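**Ticket 408 - left gripper drops out mid-cycle, flower sort cell, Westmont**

Status: open
Opened: Jan 23, 2022
Priority: high, please

Left arm loses grip force partway thru a pick. No warning, jaws just go soft, then a comm timeout on the gripper channel. Right arm keeps going like nothing happened. That's the part I don't like. Both should stop.

First saw it in December, twice, wrote it off as a bad cable. Now it's every long run.

**Log**

- Restarted controller. Good for 30 cycles, faulted again.
- Reseated gripper connector at the wrist. No change.
- Swapped in the spare Zumberg cable. Ran to cycle 136, same fault.
- Went back to old cable, retorqued clamp. Faulted on the third pick
- Force setpoint down a notch. Stems slip, fault still there. Put it back.
- Checked e-stop chain, fine. Its the cross-arm stop that doesnt fire on a timeout, only on a hard fault.

Hegazy support says update firmware. Did that, version took, no differnce. They want a trace of over 1,000 samples before the fault, will pull one tomorrow.
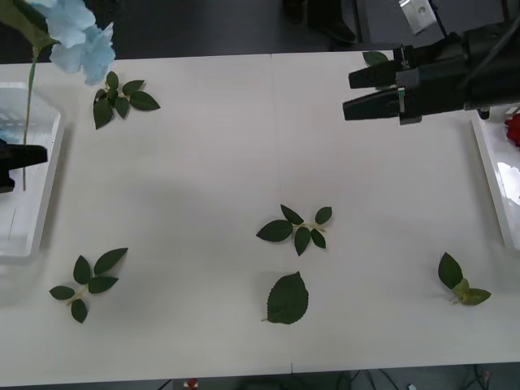 Left arm is the one to watch. Fault always comes with the jaws at a stem, never on the retract. Single-stem heads like the blue hydrangea at the left tray are the worst place for it, thin stem, big head up top. Leaf sprigs out on the white table are low risk, leave those for testing. Keep hands out of both trays until the cross stop is sorted, right arm reaches over the table too.

**Need**

1. Timeout mapped to a full stop, both arms
2. Replacement gripper board from Hirner, quote requested, no reply yet
3. Someone to confirm the wrist pinout, my drawing is old

Cell locked out till item 1 is done.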